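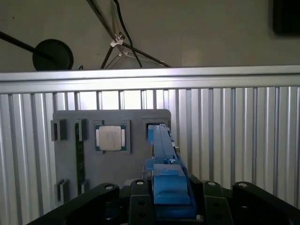

A blue part on its way to a slot in a gray mounting board.

Do we need another checklist?

Kesby has a new checklist. It arrived in July, it has 59 items on it, and every team on the second floor is supposed to run through it before a job gets signed off. I have now used it for 16 jobs and I would like to put down a few doubts before it becomes one of those things we do forever.

Let me say first that I'm not against checklists. The old one had six lines and it lived on a card taped over the bench. People complained about it, mostly because the tape kept letting go, but they read it. You could read the whole thing while the kettle boiled.

The new one came out of the Kutar order, where a batch went out with the wrong paperwork and had to come back. Fair enough, that was embarrassing and it cost money. But look at what went wrong. The packing slip was for a different customer. One person comparing two names would have caught it. What we got was a form that asks whether the lighting was adequate, whether the work surface was suitable, and whether "all relevant parties" had been informed. Who are the relevant parties? I asked Valentin Eberhard, who wrote that section, and he said it depends on the job. Then how am I supposed to tick it?

I also have a problem with what the numbers are being used to show. The August summary on the notice board says completion is very high. I'm sure it is. I timed myself on a Friday afternoon and filled in the entire form in four minutes, which works out to a few seconds an item, and I was drinking coffee at the time. I was not checking 59 things. I was making 59 marks. I doubt I'm the only one, and a summary that counts marks has no way of telling the difference.

Mirjam Wieser disagrees with me and asked that I put her side in. She says a long list protects the newer people, who don't yet know what they don't know, and that the old card only worked for those of us who had the other 50-odd steps in our heads. That's a decent point and I don't have a full answer to it. I'd only say that new people learn those steps by standing next to somebody for a few weeks, and that since the form came in I have seen less of the standing and more of the form. She says that is a staffing matter. Maybe so.

There is talk of moving the whole thing onto Puditness, so that it can be filled in on a tablet and the results can go straight to Pfister at the end of the week. I sat through the demo. It looks nice. It will not let you skip an item, and it sends you a reminder if you leave one open. I asked whether it could tell us which items had ever caught a mistake. It can't, or at least the man giving the demo moved on to the color settings.

So here is what I would ask for before any money is spent on tablets. Keep a tally by each item for the rest of the season, one mark every time it stops something going out wrong. Anything with no marks at the end gets looked at hard. If most of the list earns its place, I'll say so in this newsletter and buy Valentin lunch.

Replies to the usual tray, please. Mirjam's longer response will run in the next issue if she gets it in on time.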